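Can a Machine Do It Yet? Household and Shop Tips from a Skeptic

Every February my inbox fills up with the same question: should I hold off on reorganizing the kitchen or the garage until the robots arrive? My answer this year is the same as last year. Keep your step stool and your rubber gloves. I have spent more time than I'd like looking at simulated robots practicing chores in simulated rooms, and the practice rooms teach you a few things about your own house even if you never let one through the door.

Tip 1. Clean the narrow gaps yourself

The space between two pieces of furniture is where crumbs, screws and dog hair go to live. It is also the kind of place a wide, boxy gripper has no business being. A hand goes in flat. A gripper goes in with its whole housing behind it, and somebody has to teach it where the housing ends.

My method is cheap. Wrap a yardstick in an old sock, hold the sock on with a rubber band, dampen it, and sweep toward you. On tile, go along the grout lines first and across them second. Shine a flashlight in from the side so the dust throws a shadow.
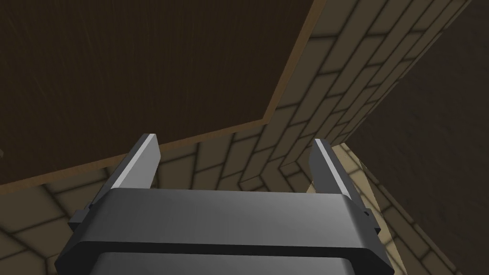
Tip 2. Look at the underside

Tables and shelves get wiped on top and forgotten underneath. Run a dry cloth along the bottom edge and any trim, where grease from cooking collects. In the shop it's glue drips. Scrape those with a plastic putty knife, never a metal one on finished wood.

I'm told by the sales sheet for the Okitz home arm that it "handles under-surface care." I wrote to ask how it tells a glue drip from a knot in the wood and got a brochure back. Software can learn this kind of thing, maybe. But reaching into a recess with a strong band of light on one side and shade on the other is hard enough for my own eyes, and I know what I'm looking for.

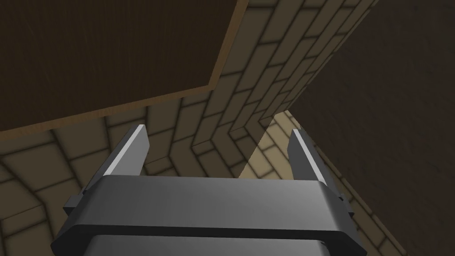
Open fingers, nothing in them, and brick on the far side.

If your floor is brick, sweep before you mop. Wet grit in a mortar joint turns to paste and you'll be digging it out with a toothpick.

Tip 3. Fix the latch before you automate the door

Readers with workshops ask about this one most. A sticking latch or hook takes two minutes and a drop of oil. Back the screws off a quarter turn, work the latch a few times, snug them down again. If the hole is stripped, pack it with a toothpick and wood glue and let it dry overnight. I like the little Clamport spring clamps for holding things steady meanwhile, but a clothespin will do.

Now compare that with buying a two-armed machine. You need clear floor for it, you need the box or cabinet next to it kept where the machine expects it, and you need two different tools on two different arms. My neighbors move their furniture twice a year. I wouldn't want to be the one explaining it to the robot.
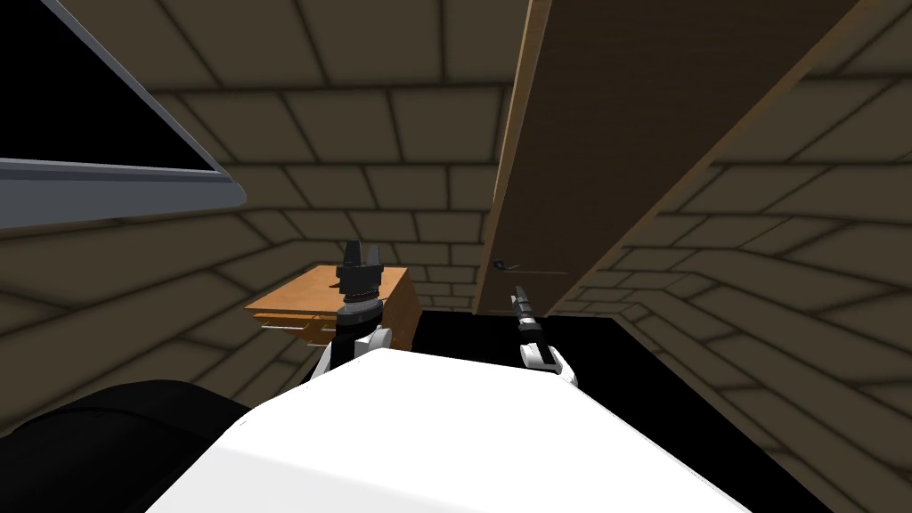 Two arms, two very different grippers, one small piece of hardware on the board.

I'll give the builders this much: a slim tool on one side makes more sense to me than two identical claws. We do the same thing with a screwdriver in one hand and the other hand bracing the work. The Prundia people quote 14 chores their system can do. Ask any seller which of those were done in a real house, with a rug.

Tip 4. Store handles so they can be grabbed

Whether it's you or a machine doing the grabbing, a stem with clear space on both sides is easier to pick up than one jammed in a crock with 20 others. Thin out the utensil jar. Keep dark tools off dark wood if your eyesight is like mine, or wrap a band of light tape on the handle.

Fingers on either side of a stem is only the start of the job. You still have to close on it, lift it, keep it from spinning and put it down somewhere sensible. When I see one of these grippers lined up, I want to know about the next ten seconds.

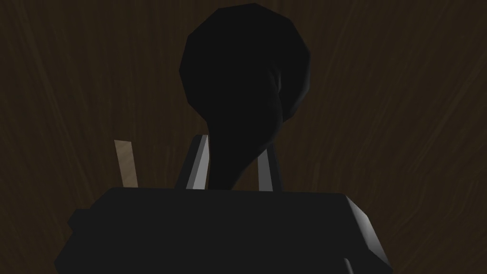

Tip 5. Do the math before you put down a deposit

The Wan rental plan was quoted to me at $382 a month. For that money I could replace every sponge, brush and putty knife I own and still have someone in to do the windows. Wait for a demonstration in a kitchen with dishes in the sink. Ask what happens when it drops something, and who pays. Get the cancellation terms on paper and read the part about software updates twice.

Next time: getting candle wax out of a wood tabletop, with an iron and a brown paper bag.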